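Ceasefire monitoring in Udside, a short thread on what the June report does and doesn't measure.

1/ The mission logged 242 incidents along the Swai line. An incident is any confirmed shot, shell or drone crossing. Several rounds fired within an hour at one post count as a single entry.

2/ Of those, 108 were attributed to a side. The rest stay "undetermined" because monitors reached the site after dark or were turned back at the Desitz checkpoint.
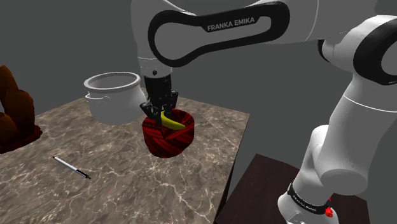 Fedia Conflict Data Desk

3/ Access is the main variable. Monitors had 12 patrol routes in the original agreement. They now use 5. A drop in reported fire on a closed route tells you very little.

4/ Ladi Akpan's field notes cover the same stretch from the village side. He records displacement by household, so his tables can't be added to the mission's. Read them side by side.

5/ Moushumi Sheikh asked whether crossings for farm work are included. They aren't. Permits are handled by the district office and published separately, usually a month behind.

6/ The mandate is up for renewal. The draft text keeps the incident definition and drops the annex on route closures. I'll post the annex wording when I have a clean copy.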